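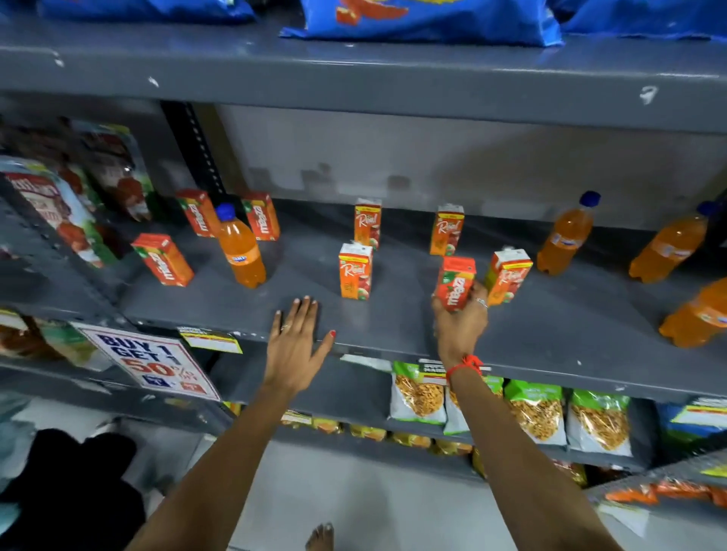

Notas, bloque 2. Método: demostraciones humanas en primera persona para reposición de estantes. Conjunto Renwood: 179 episodios de entrenamiento, 56 de evaluación. La tarea consiste en ordenar cartones de zumo y botellas por tipo. Etiquetamos contacto, agarre y suelta por mano. La mano de apoyo lleva etiqueta propia; no omitirlo, afecta a la tabla siguiente.

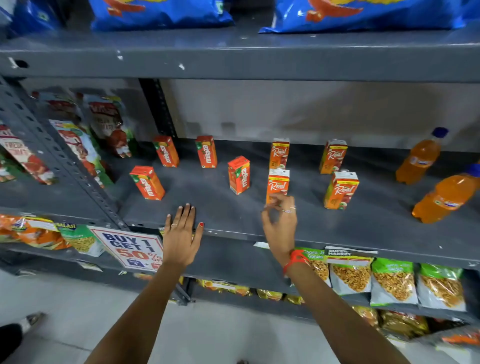
Radka Dimitrov objetó en el ensayo que el instante previo al agarre es ambiguo y que dos anotadores no lo fijan igual. De acuerdo: usamos un intervalo de hasta 337 ms. Pasar a la curva de error. Sin el intervalo, la política cierra la pinza antes de tiempo en envases juntos. 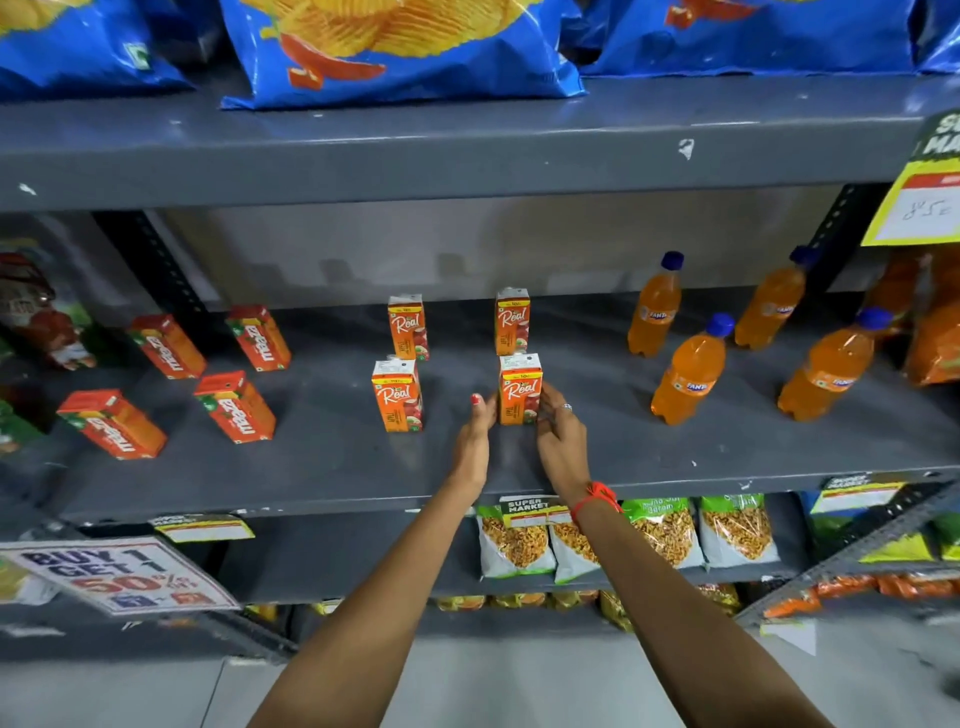

Grupo de Manipulación y Aprendizaje, Laboratorio Correia

Ajuste fino de posición: se modela aparte, con ambas manos. Resultado parcial, falta repetir con la segunda semilla. Si preguntan por Brestcombe, remitir al anexo.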